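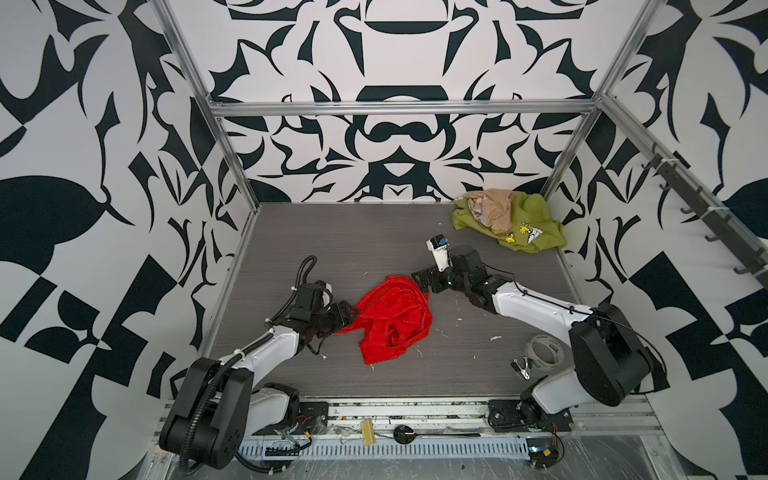
台面上摊着几件布料，两条机械臂正凑向中间那块红布。

我在Eveck的洗整车间干活，平时在站点上写点车间里的小窍门，什么针脚跑线怎么救、胶印怎么去，之前都是跟手艺有关的。这回写得杂一点，因为留言里老有人问：你们那儿上了机械臂之后，人都干什么去了？是不是轻松了？我就把这段时间攒下来的经验倒一倒，有给车间同行看的，也有在家叠衣服能用上的，大家挑着看。

先交代两句背景。我们接的是旧衣和零碎布料的整理，收进来，分拣，理平，叠好，装袋，再发到Magalhães那边的仓库去。以前这一串全靠手，一张长桌子，站一排人。从5月开始，理布和初叠这一段改成了机械臂先过一遍，人在后面收尾。设备这块是Trulgate负责装的，装完给我们讲了一个上午，剩下的就靠自己摸了。

一、先说衣服怎么放，这个最要紧

我们刚开始的时候图省事，一筐衣服哗啦倒上去，薄的厚的、大的小的全搅在一块，结果夹爪一抓就是三件，拎起来像一串粽子。后来学乖了：一次只把要处理的那件放中间，别的往后面角落里靠。放的时候也别叠，松松地一团就行，最好有个角是支出来的。布角支出来，夹爪好找，人手也好找。你在家叠床单也可以试试，别从中间捞，先把四个角摸出来两个，捏住了抖一下，床单自己就顺了，比趴在床上扯来扯去快多了。

颜色也有讲究。灰台面上放大红大绿的，一眼就看得清边在哪儿。灰袜子灰毛巾放灰台面上，别说机器，我自己都得凑近了瞅。我们的土办法是备一块颜色反差大的垫布，浅色活儿铺深色垫布，深色活儿铺浅色垫布。家里找针找扣子也是一个道理，掉地上找不着，把一块白毛巾铺开，把灰扫上去，一下子就看见了。

二、薄料子单独收

纱的、半透明的、一摸就滑的料子，千万别跟棉T恤混着走。这种东西轻，容易吸在别的衣服上，你以为拿的是一件，其实是一件半。我现在的习惯是，看见薄料子先挑出来，最后一块儿过手。机器那边我们干脆不排薄料子，都留给人叠。有同事一开始不服气，说花了钱买的设备怎么还挑食，后来她自己盯了一下午，第二天主动找了个浅筐贴上条子，专门装纱料。

在家的话，丝巾和纱巾可以这么弄：先对折成长条，然后绕着四个手指卷，卷好抽出来，塞进抽屉里立着放。比叠成方块强，不会一拉抽屉就塌。

三、台面每天擦，别等脏了再擦

布这东西掉毛，旧布掉得更凶，再加上线头、纸屑、碎标签，半天下来台面上就是星星点点的一层。浅色碎屑看着不碍事，沾到深色衣服上就难看了，客户那边退回来还得重新粘一遍。我们的做法是每换一筐就用半干的抹布推一遍，顺着木纹推，从里往外，推到前沿再收走。注意啊，是半干，拧到不滴水的那种。前沿下面有线有小零件，水淌下去可不是闹着玩的，擦到那儿就换干刷子，轻轻往外带。

还有，擦之前一定先停机，等两条臂都停稳了再伸手。这个没得商量，我不管你是不是就捡一根线头。我们墙上贴的规矩第一条就是这个，字写得比我脸都大。

四、胶带、夹子这些小东西，给它们找个家

这一条我是自己吃了亏的。透明胶带用完随手一搁，下回找的时候，不是滚到角上去了，就是压在衣服底下。夹子也是，黑的，小小一个，混进衣服里就跟着走了。Tumelow那边有一回打电话来，说收到的袋子里多了个夹子，问我们还要不要，我脸都红了。

现在我的办法有这么几个：
胶带头一定要折个小三角再放下，下次一揭就开，不用拿指甲抠半天。
胶带卷平着放，别立着，立着就滚。
夹子用完夹回纸板上，不要散着放。我找了块硬纸板，边上剪几个豁口，一个豁口一个夹子，缺了一眼就能看出来。
能挂的都挂起来，一排钩子比一个抽屉好使。抽屉是用来忘东西的，钩子是用来看东西的。
拿不准要不要挂的，先放一个小盒里，下班前清空。

扎带我也说一嘴。用白扎带固定挂杆挺好的，便宜，坏了一剪就换，但是剪完的那个尾巴要贴着根剪平，留个斜茬子刮手又刮布。没有平口钳的，用指甲刀也行，咔嚓一下，比剪子剪得齐。

五、线要理，理完还要看

以前我们桌上最多就一个熨斗线，现在线多了，粗的细的都有。我不懂电，电的事归设备那边管，但是有几样东西谁都能看：线有没有绷紧，有没有被压住，有没有蹭着边。早上开工前我会沿着台子走一趟，拿眼睛捋一遍，不动手。看见不对劲的，拍下来发群里，等懂的人来弄。别自己拔，别自己塞，更别拿胶带糊上去了事，糊上去的东西过两个月黏糊糊的，谁碰谁骂。

家里电视柜后面那一坨也可以照着理一理：长短差不多的归一把，每隔一掌宽扎一道，插头那头贴个小纸条写清楚是谁的。真的，就花一顿饭的工夫，以后换个路由器不用趴地上猜。

六、人干的活变了，身体也得跟着变

这一段是写给同行的。以前一天下来是手腕疼、腰疼，一件一件抖，一件一件叠，我的右手大拇指根那儿到现在阴天还酸。现在抖开理平那一步少了，手腕是松快了，可是眼睛和脖子累了！你得盯着，得低头看它抓没抓对，一盯就忘了动。我头一个月脖子硬得像块板。

后来我们几个商量着改了改。盯台子的和后面收尾的轮着来，42分钟一换，为什么是42我也说不上来，最早有人手机闹钟定错了，大家觉得还挺合适，就一直这么用着。换下来的人先别坐，走到水池那边洗个手，肩膀转几圈再接着干。鞋也换成软底的，站着的活儿鞋垫比什么都值。

数字上我也给大家报一下，免得有人说我光讲好听的。纯手工那会儿，我们这张台子一天理500件；现在机械臂加人，一天能到800件。听着多了不少吧？但是这里头有一部分是筐排得顺了、东西摆得整齐了省出来的，要是还像以前那么乱放，我看够呛。另外头几个星期件数是往下掉的，那阵子大家都急，我也急，回家饭都不想做。要上设备的同行心里先有个数，别第一天就把件数往墙上贴。

人有没有少？我们这张台子没少人，但是活儿分得跟以前不一样了。叠得快的那位大姐，现在专门看疑难件，破的、缩水的、料子认不出来的，都往她那儿送。她刚开始挺别扭，说自己叠了这么多年，现在成了看门的。后来给她加了培训新人的那一份钱，她话才少了点。要我说，上设备之前就该把这种事谈清楚，别等人家心里憋着了再补。还有夜班的安排，我们到现在也没吵出个结果，这里就不写了。

七、交接本，一定要有

屏幕上有记录，那是机器的记录。人的记录还是得有个本子。我们用的就是最普通的横格本，拿绳拴在台子边的柱子上（不拴就没，屡试不爽）。上面写什么呢：今天哪种料子老抓不住，哪个筐里混了东西，哪儿异响，谁答应了明天带什么。字不用好看，写了就行。有一回新来的小姑娘接班，翻前一天的本子看见一句“绿T恤印花面朝下放，好抓”，照着一试，还真省了不少事。印花那面有时候发硬发滑，跟纯布面手感不一样，朝下放就软和了。这种小经验说明书里可没有。

八、几个零碎的，想到哪儿写到哪儿

揉成团的T恤，先捏两个肩膀提起来抖一下，再平放，褶子能去掉一大半。别急着拿手抹，越抹越出死褶。

红布、深红布第一次上台之前，拿块湿白布按一按，看掉不掉色。掉色的单独走，别问我怎么知道的，有一批白枕套现在还是粉的，我们拿来当抹布了。

长柄小勺是好东西，谁家都有。缝隙里卡了扣子、碎屑，用勺把裹一层双面胶伸进去一粘就出来了。还是那句话，停了机再伸。

小块的边角料别扔，攒够12块缝一个隔热垫，中间夹一层旧毛巾。车间热水壶底下那个就是我缝的，丑是丑了点，用到现在没散。

筐上贴的条子用宽透明胶整个盖住，四边都压过去，洗筐的时候字不会糊。记号笔写完等它干透再贴胶带，不然一压一片黑。

工作服袖口要收紧，长头发扎起来，挂脖子的工牌塞进口袋里。这个在机器边上是安全的事，在厨房灶台边上也一样，宽袖子扫到锅把的事我干过两回。

留言里有人问能不能在家弄一套机械臂叠衣服，我个人是觉得没必要，一家三四口的衣服，看半集电视剧就叠完了。倒是那个一次只摊一件、别的先靠边的办法，你今晚收衣服就能用上。

上次答应写的去胶印那篇续集还在攒，手头几种办法都还没试全，旧标签留下的那种黄胶尤其难弄。有好招的给我留言，最好写清楚是什么料子、放了多久的胶，我一样一样试了再来写。

12/6/20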